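Noguchi 家庭語彙コーパス README

概要
このデータは、家の中の物の呼び方を集めた日本語の語彙資料です。同じ物でも、家族や地域によって呼び方がちがいます。私は日本語を外国語として学びましたので、最初にこのちがいにとても困りました。それで自分のために表を作り始め、後で公開することにしました。

内容
見出し語は2,195件です。回答者は92人で、一人の回答者が全部の語に答えたわけではありません。方言と思われる形には印を付けましたが、509件はまだ確認が終わっていません。

ファイル
words.tsv 見出し語、読み、呼び方、回答者番号
speakers.tsv 回答者の年代と育った地方
notes.txt 自由記述をそのまま写したもの
文字コードはUTF-8、区切りはタブです。読みはひらがなで書いてあります。

集め方
調査票はKitanceという小さい勉強会で配りました。10月に一回目を行い、質問文が分かりにくいという意見をもらいましたので、二回目では文を短くしました。回答の表記は直していません。「つくえ」と「机」は別の行に入っています。

知られている問題
回答者は西日本で育った人が多いです。また、台所の語は多いですが、寝室の語は少ないです。speakers.tsvの年代は、9人が空欄です。空欄を「不明」と読んでください。ゼロではありません。

利用条件
研究と教育には自由に使えます。表を変更して配る場合は、変更したことを書いてください。引用のときは作成者名Wouter Stevensと資料名をお願いします。

分類の注意

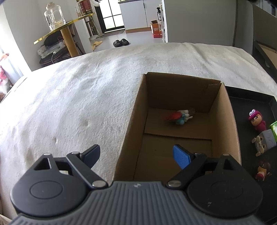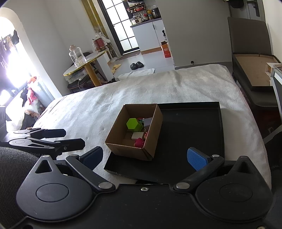
入れ物の語は、この資料の中で一番分類がむずかしい部分です。初めの版では材料で分けましたが、回答者の多くは形と使い方で名前を選んでいました。たとえば、ふたのない茶色の段ボール箱は「箱」「段ボール」「空き箱」の三つの行に分かれます。縁の低い黒い四角のトレーは「お盆」と答えた人もいて、「トレー」と同じ語群に入れるかどうか、今も迷っています。現在の版では、両方を別の見出しにして、関連語の列でつなぎました。「受け皿」は別の語群のままです。

更新
2022年3月8日 入れ物の語群を作り直し、関連語の列を追加しました。
次の版では、寝具の語を増やす予定です。まちがいを見つけた方は、見出し語と行番号を書いて送ってください。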